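# Servo firmware and jaw pads on the small arm, part two

In part one I compared two jaw designs on a peg task and got numbers too close to separate. The peg task was the problem. Both jaws could be sloppy by a couple of millimeters and still finish, so everything scored well. For this round I switched to color sorting with cubes and plates and changed one thing at a time.

The arm is the same 3D-printed one as before. The controller is a Senska board running the 711 firmware, which lets you cap motor current per joint. The older firmware only had a global cap, so limiting the gripper also starved the shoulder, and the arm sagged at full reach. With the per-joint cap I can leave the shoulder alone and set the gripper to 200 mA.

Jaw A is the stock printed finger. Jaw B is the same finger with a strip of Clitine pad glued to the inside face. Clitine is sold for drawer liners. Etelka Pálfi suggested it after reading part one, and she was right that it holds its shape better than the foam I had been using.

The rules are simple. Cubes go on the plate with the matching rim. The tray is the neutral area. A run ends when the policy stops moving or when I hit the stop key. A cube on the wrong plate counts as an error even if the arm comes back for it later, and I log the time of the correction separately.

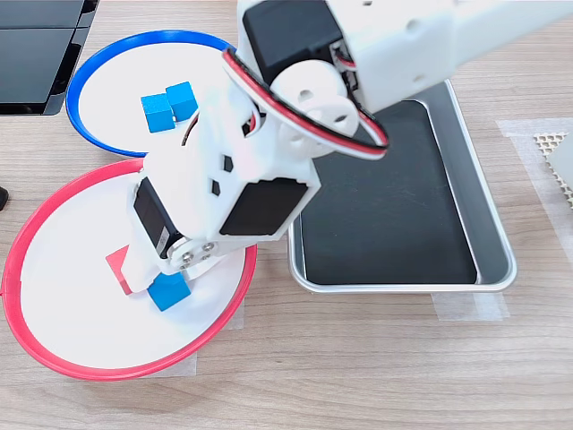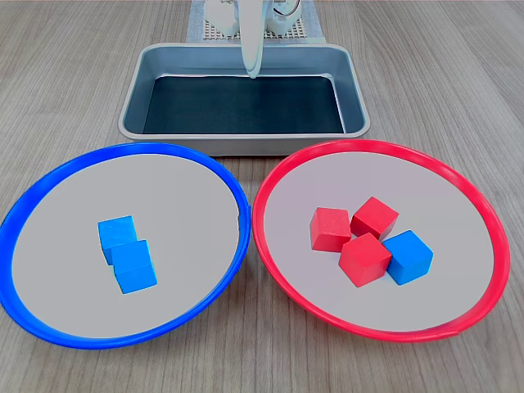

*Cubes and rimmed plates, sorting setup. In both pictures two blue cubes are on the blue plate and a blue one is on the red plate.*

I ran 128 episodes per jaw, alternating every eight so that servo temperature would not favor either one. Each model was trained for 3375 steps on the same demonstrations, all recorded in July with jaw A. That gives jaw A an advantage, and I should have recorded a second set.

Jaw A dropped more cubes in transit. The drops came mostly when a cube was gripped across its corners, where the printed face has very little contact area. Lowering the current cap made this worse. Raising it fixed the drops but tended to spin the cube during closing, so the grip ended up somewhere other than where the policy expected it.

Jaw B dropped fewer cubes and had a different fault. The pad sticks slightly on release. The jaw opens, the cube follows one finger for a few millimeters, and then it lands rotated. On an open plate this costs nothing. When several cubes are already packed together it pushes the neighbors, and the next approach starts from a layout that is rare in the training data.

Wrong-plate errors were the same for both jaws within noise. I read that as a vision problem. The overhead camera loses sight of the cube when the forearm swings across, and the policy seems to commit to a plate before it gets the view back. I tried a wrist camera on a Shojaei bracket for a few runs, but the cable snagged at the elbow and I took it off again.

Settings I am keeping:

- Gripper current cap at 200 mA
- Release pause doubled, jaw B only
- Approach height raised by one cube

The doubled pause slows each cycle a little and gives the pad time to let go. Dusting the pad with talc also worked, for an afternoon.

Next I want to rerun jaw B with its own demonstrations and a second fixed camera on the Prutstead clamp, looking in from the side. The logs need cleaning up before I post them. If you have the 711 firmware and your gripper joint ignores the cap after a power cycle, write it to the board twice. Mine does the same thing and I have not found the cause.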